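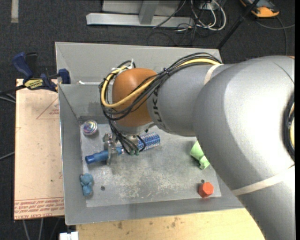
Plisano shallow bench tray, gray sheet metal, in use on a workbench with a screwdriver and small parts.

Plisano Shallow Bench Tray
Supplied by Haverford Workshop Equipment

Overview

The Plisano is an open sheet metal tray for holding hand tools and small loose items on a workbench. All four walls slope inward toward a flat floor, so items placed against a wall slide down to the floor and can be picked up from above. The sloped walls also form a wide rim, which gives a hand grip on any side when the tray is moved.

The tray has no lid, no dividers and no feet. It rests directly on the bench surface.

Typical contents are screwdrivers, large nuts, caps, fittings and sample pieces of mixed shape. A screwdriver can be laid flat on the floor with room left for smaller items on either side of the handle. Rounded items may roll on the flat floor until they meet a wall. Where position matters, use the Runumine floor mat listed under Accessories.

Construction

Body: gray sheet metal, single compartment
Finish: dull, uncoated
Floor: flat
Walls: sloped on all sides
Floor holes: small, for drainage or bench fixing
Inside floor length: 840 mm
Load limit, evenly spread: 15 kg
Supplied: assembled

The load limit applies to a tray fully supported by the bench. Do not hang the rim over the bench edge under load. Do not stack loaded trays.

Surface condition

The finish is not a cosmetic finish. Metal tools dragged across the floor leave scratches, and the floor takes on a scuffed look in normal service. Fine dust shows on the gray surface and collects along the fold between floor and wall. Neither affects the use of the tray. Scratches, scuffs and color variation in the sheet are not accepted as grounds for return.

Small polished parts can pick up marks from contact with bare metal. For plated or mirror-finish parts, fit the floor mat before loading.

Placement

Set the tray on a level bench with the long side parallel to the front edge. Leave clear space above the floor area so that items can be lifted straight up. Papers, boards and packaging should stand outside the rim. Material leaning on the rim can slip down the wall slope and cover the contents.

Pale and bright-colored items are easiest to find against the gray floor. Bare steel items are harder to see under low light, and a bench lamp set to one side is recommended for sorting work.

Fixing to the bench

The tray can be used loose. For a fixed position, fasten it through the floor holes with low-profile pan head screws and flat washers. Tighten by hand only. Overtightening pulls the floor down around the hole and leaves a shallow dish in which small parts collect.

Screws are not included. The Tostik fixing kit contains 10 screws with washers and a driver bit.

When the tray is used loose, the holes may be left open. Items smaller than the hole diameter will fall through and should be kept in a closed container inside the tray. Plugs are available separately.

Cleaning

Empty the tray. Brush out dust and filings with a dry bench brush, working from the walls toward the center of the floor. Wipe with a cloth dampened with water and mild detergent, then dry at once. Oil residue can be removed with a general workshop degreaser.

Do not leave standing water in the tray. Do not use chlorine cleaners, acid cleaners or wire wheels. If the tray is stored for a long period in an unheated building, wipe the inside with a light machine oil beforehand.

Check the rim for burrs after any impact. Remove burrs with a fine file.

Accessories

Runumine floor mat: gray rubber, cut to the inside floor, 2 mm thick
Tostik fixing kit: screws, washers, driver bit
Tostik hole plugs: black, push fit, removable from below
Runumine label holder: clips to the rim, takes a paper insert

The mat covers the floor holes. Remove it before fitting or removing screws.

Limits of use

The tray is intended for dry indoor bench work. It is not suitable for food, for liquids, or for use as a drip tray under machinery. It is not a heat shield and should not be placed under welding or cutting work. The sheet is electrically conductive; do not place live assemblies or unprotected batteries in it.

Ordering

Trays are sold singly. Mats, kits and plugs ship separately from the tray. Orders received by Haverford before noon are packed the same working day. Unused trays may be returned in the original carton, with the carton label intact. Cut mats and opened fixing kits are not returnable.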